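Subject: Re: [jimis-users] save files after the June patch

> After the patch my Zedex save shows level 3 again, but all items
> are still there. Is it only me?

Hello all,

It is not only you. I have the same problem since the update, with a save of more than 200 hours. Two things helped me:

1. Start the game offline and load slot 50, where the autosave is kept. The level was correct there.
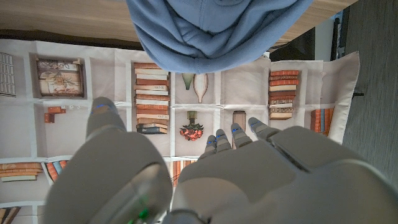
2. If you use the Yoo map pack, disable it before loading. With the pack enabled, I get error 104 and the game closes.

Please make a copy of the save folder first.

Best regards,
Praritz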